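Evaluation of the Grurnus Path-Following Kit for Outdoor Mobile Robots
Group project report, Module 4: Autonomous Vehicles
Authors: Cormac Costello, Lizeth Londoño, Tane Te Moana

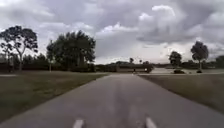
Nidia Pacheco asked at the interim review whether a kit sold for following path edges should be judged on straight asphalt at all, as most products of this type manage it and the differences show up at junctions. We accepted the point and changed the test plan. Straight runs were kept as a baseline, and the larger share of the remaining time went to junctions and worn edges.

1. Purpose

The department is considering the Grurnus kit for the second-year laboratory. Our task was to fit it, run it outdoors and report whether it does what the supplier says, and whether a student group could set it up from the printed manual. Price was outside our brief. The comparison product was the Pearce edge tracker already held by the department.

2. What is supplied

The kit consists of a processing unit, a mounting bracket, two cables and a software package. It takes pictures from a forward-facing camera, which the buyer provides, and returns a steering value and a confidence value between 0 and 100. It doesn't drive the motors. The robot's own controller has to accept the steering value and decide what to do with it.

The manual is 48 pages long. The section on calibration is clear. The section on network settings refers to a menu that is missing from the version we received, and we lost most of an afternoon to it. Eyvindur Fogh found the setting in a text file in the installation folder.

3. Set-up

The camera was set facing forward, with parts of the robot's body showing at the bottom of its view. The manual advises masking any such parts before calibration. We ran the calibration once without the mask and once with it. Without the mask the confidence value stayed low even on a plain path, and the steering value drifted to the left. With the mask both faults went away. The mask is drawn by hand in the software and must be redrawn if the camera is moved.

Calibration requires a straight stretch with both edges visible. Dark asphalt between lawns suits it well. Pale paving against dry grass was harder and had to be repeated.

4. Method

Three types of route were used on the Clurnumum site:

Straight path, grass on both sides
Path meeting a crossing path
Path with a broken or overgrown edge

Each route was run 30 times with the Grurnus kit and the same number of times with the Pearce tracker. Speed was fixed at a slow walking pace. One of us walked beside the robot with the stop control. A run was marked as a failure if the stop control was used or if a wheel left the paved surface. Runs were made under overcast and clear skies, and the sky was noted for each.

5. Results

On the straight path both products completed every run. The Grurnus kit steered more smoothly. The Pearce tracker made small, frequent corrections, visible in the log as a saw-tooth pattern.

At the crossing path the Grurnus kit was the better of the two, but it was not reliable. Where the grass border ended at the junction, the steering value tended to swing towards the open side. In most runs it recovered when the next border came into view. In the failed runs it turned on to the crossing path and continued along it with a high confidence value. We regard this as the most serious finding. A controller that relies on the confidence value alone would not know that anything was wrong.

On the broken edge the two products performed at the same level. Both followed the line of the worn turf instead of the paving in places.

Overcast conditions gave steadier confidence values than clear ones. Tree shadows lying across the path caused short drops, none of which led to a failure.

6. Support

We sent two questions to the supplier. The one about the missing menu was answered the next day, with a corrected page. The one about junctions was passed to the Keltley office, and the reply said that a route hint could be supplied to the unit through an optional input. This input is described in one line of an appendix. We did not have time to test it.

7. Recommendations

The kit is suitable for the laboratory if the work is limited to straight and gently curved paths, or if the junction fault is set as part of the exercise. The corrected network page should be placed with each unit. Masking should be checked by a demonstrator before the first outdoor run.

The route hint input should be tested in February, when the robot is next free. Tane Te Moana has left the log reader and a short note on the file format in the project folder. One log, number 577, has a gap in the steering column and should not be used.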